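5.2 What went wrong with the left arm

I promised in the introduction that we'd be open about the failures, so let me get into the one that cost us most of February. We ran the bag-and-case tasks 700 times on the two-arm station at Flisside, and in 223 of those runs something went wrong that we wrote down. Most of the entries are boring. A grasp missed, a case slid away, somebody bumped the table. But 16 of them share a pattern that worried us a lot more, and I want to spend this section on those.

The pattern goes like this. The left arm comes down on the case and closes. The policy then asks for a small lift, just enough to clear the table before the right arm comes over. In the 16 bad runs the lift never came, and the arm pushed down instead. It didn't jerk or slam (we would have caught that on day one!). It leaned. The force crept up over a few seconds while the commanded position sank a little lower with every step, and the arm happily followed along until the joint current limit tripped and both arms dropped into a hold.

A hold sounds safe, and I used to think of it that way too. The trouble is that a hold keeps the arm exactly where it is, with all that force still going into the table. Twice we had a person reach in to free the case while the arm was still loaded up like a spring. In one of those 2 runs the gripper let go suddenly and the case shot sideways off the table. No one was hurt, but it scared me enough that I shut the station down for the rest of the afternoon and went back through every log we had.

My first guess was the wrist cable. It tugs a bit when the elbow is bent hard, and a tug can look a lot like a load if your estimate is bad. So we rerouted it, ran the task again, and got the same creeping lean on the second morning. My next guess was the calibration, and that one at least was half right -- the left arm's table height was off by a few millimeters from the value in the config file. Fixing it made the lean rarer, but it still showed up.

What finally gave it away was plotting the commanded height against the measured height for the bad runs only. Arellano, our control layer, takes the measured pose as the starting point for each new chunk of actions. If the arm is already pressed slightly into something, the measured pose is low, so the next chunk starts low, and the one after that starts lower still. Soft, bulky things make this worse, as they give a little and let the arm sink before anything complains. Figure 7 shows the station set up for the paddle case task, with the left gripper at the case and the right one open and pointed toward it.

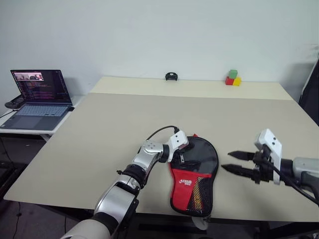 Figure 7. The two-arm station during the paddle case task.

Gaëtan Brunet objected, when he read a draft of this section, that we were blaming the control layer for a mistake in the training data, and that a policy trained on cleaner lifts would never have started the lean at all. I think he's partly right. A good number of our demonstrations do have a pause at the bottom where the operator is checking the grip, and the policy may well have learned that pause a bit too faithfully. But I'd still argue that one hesitant policy shouldn't be able to wind an arm up against a table, whatever it was trained on.

So we changed three things. Each new chunk now starts from the last commanded pose, with a cap on how far that can drift from the measured one. The current limit on the left elbow is lower. And a trip no longer goes straight to a hold: the arm first backs off straight up by a couple of centimeters, slowly, and only then stops. We also put the "wait for the tone before you reach in" rule on a sign at the station, and I'll admit I'm the person who needed it most.

We haven't seen the lean since, though I don't want to oversell that. The group at Wudadstead runs the same control layer on stiffer arms, and they still get an occasional trip on folded towels that we can't reproduce here. Section 5.3 goes through their logs.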